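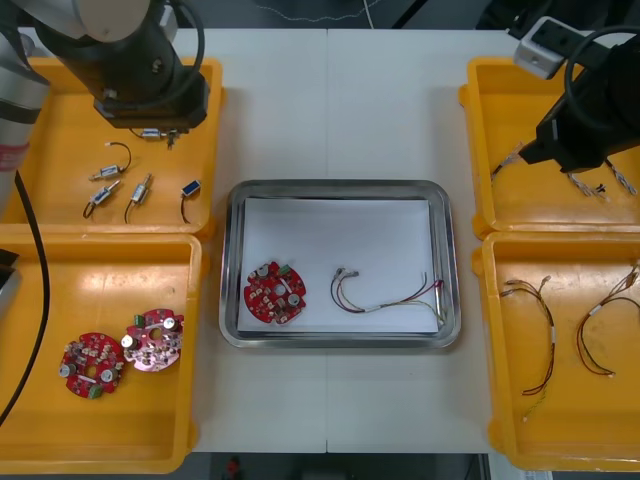

Yellow trays with the steel one in the middle. Wired bits top left, round boards bottom left.

Subject: Re: [prullness] trays, and the round boards
From: Réjean Wong
To: prullness list
22nd June

Vernon, all,

Quick one before I have to go out, sorry if it's in a daft order. Answers under your questions, more or less, then some stuff at the bottom for everyone.

Vernon Kennedy wrote:
> Réjean, I gave up on the drawer cabinet last night. Every time I pull a
> drawer I get the part I want plus whatever its wires have
> hooked on to. Somebody said you'd gone over to open trays at the
> Jotville bench. Is that just for sorting or do you keep things in them
> as well? I've only got the one long shelf so I can't go mad.

Just for sorting. Trays live on the table while a batch is being gone through, then it all goes away in bags and the trays get wiped and stacked. I did try keeping stuff in them. Hopeless. Dust, and somebody put a mug down in one.

The yellow plastic ones are from Peltton. Not cheap but they don't slide about. You could use baking tins or seed trays, I did for years. What I'd look for is a flat floor with no ribs. Ribs are a pain with short leads, they go down the groove and you can't get a fingernail under.

And a pale table if you have one. Black wire on a dark bench, forget it.

> The coils and little solenoid things are the worst. They're
> light, the leads are stiff and they knit together. How are you
> stopping that? I thought about cutting the leads short but that
> feels wrong.

DON'T cut them. Please. Half of what we get asked for gets turned down if the leads are too short to strip again.

Spread them out so no lead is lying over the next one's. You can see it in the top left tray, silver one lying flat with its wire up in a loop, next one along on the slant with its wire curling off the other way. Looks untidy, is fine. As long as each one can be picked up by the body and comes away on its own. I used to line them up like sardines and that's exactly when they knit, because all the wires end up pointing the same way.

Pick up by the body every time, not the wire. I know you know. But we had 13 come back from the January lot with the lead pulled out at the root, and that's somebody dangling them.

Few in the tray at once, too. If you're tempted to tip the whole bag in, tip half. Then half of that.

For the bag afterwards: fold the lead back along the body once, loosly, paper twist round it. Not a rubber band, they go sticky. Then they'll sit in a bag with others quite happily. Flat blue ones I put in with a bit of card as they scratch.

> Round boards. I have a stack of them, same as you I think, and I
> don't know whether to sort by colour or size or what's on them.
> Some of the Mạc ones have no marking on at all as far as I can
> find. Also do you stack yours? I've been stacking.

Not stacking, no. Side by side, flat, parts upwards. Stacked, the tall capacitors on the bottom one take all the weight, and you get one leaning over and then it's off. If you really must stack for space then card between, and no more than you'd be happy to drop.

Colour is no use as a sort. It's only what the factory had in that week for all I can tell. I've got red and not-red of what I'd swear is the same thing. I go:

- hole in the middle or no hole
- notches round the edge or plain
- where the terminal block sits
- then size, if it still matters

The red one in the bottom left tray is what I've been calling type A. Hole in the centre, notched all round, little green terminal block at the bottom edge. If yours match on those they can go in the same bag whatever colour they are. Anything that doesn't match goes in a separate bag with a question mark on it, and I'll look when I'm next over.

Unmarked Mạc ones: try the back, under the light, tipped right over. Mine had a number, very faint, near the rim. If there's really nothing then write "no mark" on the bag. Leaving it blank means the next person hunts for twenty minutes, and that next person has been me twice now.

> What's the steel tray for? Is it the done pile or the doubtful
> pile? You said one thing on the phone and your notes say the other.

Ah. Yes. The notes are wrong, my fault. Steel tray in the middle is for whatever you're on at the moment. Things come out of a yellow tray, into the steel, you look at it, then away to wherever. It should be empty when you get up for tea. Doubtful pile has its own yellow one.

I've settled on steel for the middle purely because it's a different colour and I stop muddling it up. Someone will write in about static. Consider it written in. For boards you care about, put the mat in. I don't bother for dead ones.

> And do you want the list done by weight again or count? The weights
> never came out right for me.

Count. Weights were never right for anyone, the wires are all different lengths. Old sheet had 581 for the lot and I'd been happily quoting that to people, then we did it by hand and it was 305, with a bag of screws having been weighed in as well by the look of it. So the sheet that's up now is the hand count. Bin the other one if you've printed it.

> Right, that's me. I can do one box a week if the trays help.
> Vernon

One box a week would be grand. Don't do more, your eyes go.

FOR EVERYONE

Next boxes. There are still some at Jotville waiting for a home. Mixed, mostly small wired stuff and a few boards. If you can take one say so on the list, not to me direct, I lose them. They're heavy for the size so bring a bag with proper handles.

Bags. We have more than 200 of the small grip ones left so no need to buy any. The bigger ones are nearly gone. If anyone's work throws them out, yes please, so long as they're clean.

Labels. Pencil on card INSIDE the bag. Felt pen on the outside rubs off in a month and then it's just a smudge. What it is, how many, who did it. I don't need a date.

Loose wires. Any that have come off something, keep them in one place till the end of the box. Quite often you find the thing they came off. After that they can go in the scrap copper tub.

Long cables. Different job altogether, please don't put them in with the parts. Coil, tie, hang up. I'll write something about it seperately when I've stopped being cross about the last crate.

Trays on loan. Whoever has the two that went out with the spring lot, no hurry, but can I have them back at some point? And without the sticky labels on the bottom. Took me an age with white spirit last time.

Vernon, one more, forgot. You asked a while back if the table wants a lip round it so things don't roll off. I wouldn't. The cylinder ones do roll, but the tray edge stops them, and with a lip you can't sweep the crumbs of solder into your hand. If they're rolling on the table they shouldn't be on the table.

Right, bus.

Réjean

_______________
prullness list. To leave, send a blank message with "leave" in the subject line.

This archive uses cookies to remember your reading settings. By carrying on you agree to this. Accept | Manage choices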